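News > Food and Baking > Community Kitchens

Stikcombe Baking School to Add Evening Bread Course in August

By Jannik Eichhorn
August, 9:15 a.m.

The Stikcombe Baking School will offer an evening course in sweet and enriched breads beginning in August, the school announced this morning. The course will run for six weeks and is open to adults with no previous training.

Enrollment is limited to 60 students, divided into morning and evening groups. The school received 172 applications for its spring course in sourdough and was unable to place most of the people who applied. Applicants from the spring waiting list will be offered places first, and remaining seats will be filled in the order in which forms are received.

Instruction will be led by Rüdiger Sperling, who has taught at the school for four years and previously managed the ovens at the Lindard bakery. Students will learn to prepare braided loaves, filled rolls, cardamom buns and a raisin bread made with an overnight dough. The final week is set aside for a loaf of each student's own choosing.

"Enriched dough asks for patience, and many home bakers give up on it after one heavy loaf," Sperling said. "Butter and sugar slow the yeast. Once students have seen how long a proper rise takes, their results improve quickly."

The fee is $378 and includes flour, butter, yeast and a printed recipe book. Students must bring an apron and a covered container for taking dough home. A reduced fee of $100 is available to residents who receive housing or food assistance; proof of eligibility must be submitted with the form. 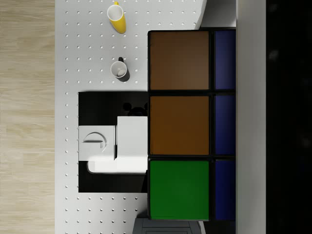 A yellow mug on a white tabletop.

Classes will meet in the Kasten Building, entered from Jilura Street. The evening group begins at 6:30 p.m. and the morning group at 9 a.m. Parking behind the building is free after 6 p.m.

All recipes in the course contain wheat, and most contain milk and eggs. The school cannot provide separate equipment for students with allergies. Questions about ingredients should be directed to the front office before a form is submitted.

Enrollment forms are available at the front office and at the Stikcombe public library. Fees will be refunded in full for cancellations made before the first class.

Last updated: 11:40 a.m.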